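Wednesday, March 13, 2024

I've finally walked the old railway path from Lallport to Dumau, and I've been grinning ever since! It has been on my list for years (I kept saying I'd wait for better weather) and then last weekend I just packed a flask and went.

The whole thing took me most of a day, with a good long lunch. You start behind Lallport harbour, where the path is all cinders and gorse, and the gorse is properly out now, bright yellow and smelling of coconut. After the second bridge you get into the cutting, and it's like somebody has turned the sound down. Ferns, dripping rock, primroses on the sunny bank, a wren shouting its head off from a bramble. I stood there far too long and my tea went cold.

Then comes the climb. It's only 900 feet or so at the top, but the railway builders went for one long steady slope and you feel it in your calves. Worth it, though! You come out by the Reisinger quarry and can see right across to the sea, with all the little fields laid out below and the lambs making a racket.

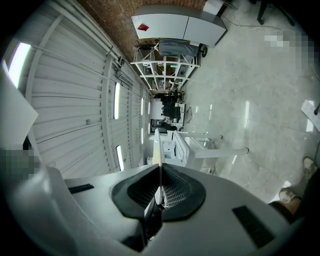 I'd planned to turn back at the quarry, but my legs felt fine and the sun was out, so on I went to Dumau. The last stretch is muddy (gaiters, if you own them) and there's a stile with a missing step, but it's downhill all the way and the hedges are full of blackthorn blossom. I had a cheese scone at the Brullar tearoom, still warm, nearly the size of my fist, and then ate a second one on the bus home.

The bus goes from outside the church and takes 30 minutes, and you'll want change for the fare. I'm already planning to do it again in bluebell time, starting from the Dumau end so that I get the sea in front of me on the way down.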